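Dec 21, 2021

Notes from the winter open day at the Trullby works, on the Bruten side of the river. Doors opened at 3, and groups of 16 were taken through in turn. I went for the sheet metal section, having ordered bins from them in March and wanting to see how they hold up in service.

The route starts at goods-in, where flat sheet arrives on pallets and is checked for thickness at the corners and the middle. Cutting and folding are in the next bay. The press brake was running a batch of side panels at the time, and the operator showed us the bend allowance table taped inside the cabinet door. Side panels are folded to an incline so that parts slide toward the floor of the bin and don't hang up along the walls. The standard angle on their drawings is 66 degrees from horizontal. Steeper versions are made to order.

Welding was closed to visitors — the screens were down and we could only hear it. Finishing was open. The paint line applies a matte gray coat inside and out, and the color is the same on every size in the Pruda range, the house name for the open-topped models. Cure time depends on wall thickness. A sheet on the wall listed almost 5 hours for the heaviest gauge, handling and cooling included.

The last stop was the hall where bins are kept in use with ordinary contents, mostly bars and blocks. This was the useful part of the visit for me. New paint tells you little. On a used bin the wear goes to the floor and the sloping panels, and the tall walls stay fairly clean. I asked whether the floors could be supplied with a replaceable liner. They can, through the Čierny branch, with a longer lead time.

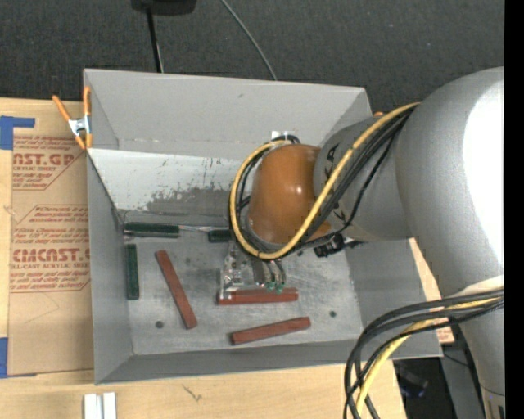 *Open-topped gray bin with three reddish-brown bars on the floor. Note the scuffed finish low on the pale sloping panel.*

The floor is bare-looking metal, scratched and mottled, with a small round hole toward each side. The back wall has kept its smooth matte surface. For my own order I would accept the same wall finish and ask for the liner.

Prices were not given on the day. Drawings can be requested at the front desk, in metric only. Parking is behind the paint building, and the turn is easy to miss after dark.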